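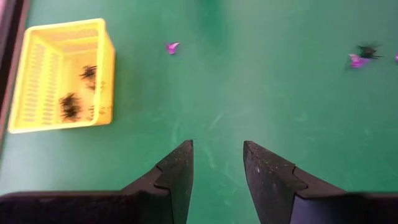

How to sort small mixed pieces into baskets

Written by Eglė Pētersons for the Horngate craft room, 2024-04-11

In our craft room we receive many small plastic pieces in one bag. They come from old toys, from kits that are not complete any more, and from the bottom of drawers. For a long time we kept them in a big box with the word "various" on it, and when somebody needed one piece, the whole box went over on the table. In February I started to sort them in the way I explain on this page. It is slow the first time. After this it goes quite well.

What you need

A table with one plain color. Ours is green, and both the black pieces and the magenta ones are easy to find on it.
Three plastic baskets, each in a different color. We use orange, yellow and blue.
A soft brush and a dustpan.
Paper and a pencil for the labels.
A kitchen scale, if you want to divide the pieces in portions.

Step 1. Decide the groups before you open the bag

Write down three groups, one for each basket. Do not make the groups too exact. My first list had groups like "round, but with a hole", and I lost a whole evening to it. Now I use these:

Orange: flat pieces and plates.
Yellow: pieces with points or spikes, and small pieces that hook into each other.
Blue: everything that is hollow, such as cones, cups and tubes.

Put the list where you can read it from your chair.

Step 2. Put the baskets in place

Stand the baskets along the far side of the table and leave a space between them. When they touch, a piece that you drop between two baskets can go in the wrong one. The middle basket should be for the group that has the most pieces. If one basket is bigger than the others, take it for the hollow pieces, because they need much room and weigh almost nothing.

Check also the holes in the baskets. Ours have openings in the sides, and very thin pieces can fall through. For such pieces put a sheet of paper in the basket first.

Step 3. Take out a small portion

I weigh 500 grams for one portion. With 800 grams I become tired before the end and then I make mistakes. Pour the portion slowly in the front part of the table and spread it with the flat hand, so that no piece lies on another one.

Step 4. Sort one group at a time

Begin with the group that you see most easily. For me these are the black spiky pieces. Take them all, put them in the yellow basket, and only then look for the next group. Spiky pieces like to stay together in a bunch — do not pull hard, turn them a little and they come apart. If a bunch does not want to open, put it in the basket as it is and look at it later.

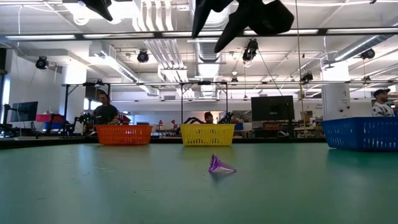

Keep the pieces you are not sure about for the end. A cone that lies on its side can look like a solid piece until you turn it and see the open end. In my list a cone or a small funnel is hollow, so it goes to blue, also when it is very small. If you made other groups, follow your own list, but follow it every time.

Step 5. Check and label

Look once in each basket before you pour the next portion. Write on the label the group, the date and your name. Wim Nijs asked me why the name is necessary. It is so that the next person can ask you what you meant by "flat".

Step 6. Put away

Brush the table and look on the floor under it. The full baskets can go on a shelf, but not on top of each other, or the spikes will catch in the basket above. Pieces that are broken we collect in a jar for the mosaic group of Kolbrún Hjaltadóttir, who takes all colors except white.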